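Faststead releases Serrano floating floor system for slab-on-ground housing

Faststead has released Serrano, a click-joint laminate floor system intended for slab-on-ground dwellings and low-rise apartment fit-outs. Orders from trade accounts open in July.

Serrano boards are 10 mm thick and are supplied in one plank format with a matt embossed finish. The core is a high-density fibreboard treated at the edges with Protix, a wax-based sealant applied after the joint profile is milled. In factory immersion tests, edge swell on treated boards remained within the product tolerance after 21 hours.

The system is installed over Nultum, a closed-cell underlay with a bonded vapour barrier. Nultum is supplied in rolls with a taped overlap and must be laid with the film side down. Other underlays may be used where the installer can document equivalent compressive strength, but the acoustic rating applies only to the combined assembly.

End joints in adjoining rows are to be offset by at least 400 mm. Perimeter gaps are required at walls, door jambs and fixed joinery – including kitchen islands, which must not be installed on top of the floating floor. Slab moisture is to be measured and recorded before the underlay is rolled out.

The range comprises pale grey, mid-oak and charcoal colours. Matching scotia and transition trims are listed under product code 516. Technical data sheets, installation instructions and colour samples are available from Faststead trade counters. 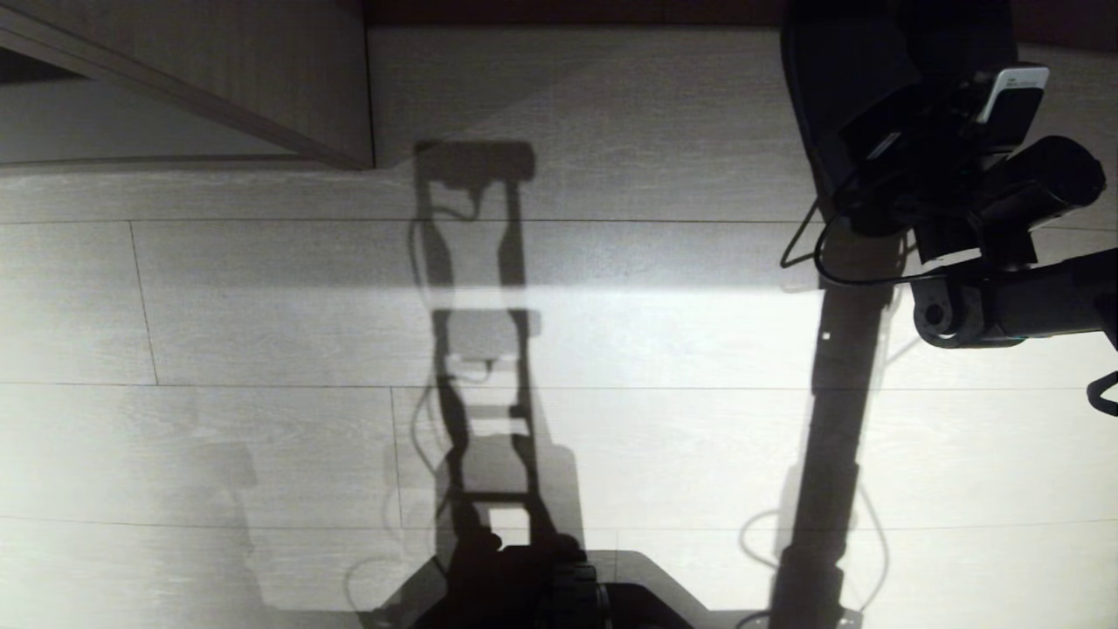

Can Serrano be laid over existing ceramic tiles?
Existing tiles are an acceptable substrate if they are firmly bonded and level, with grout lines filled flush before the Nultum underlay is laid.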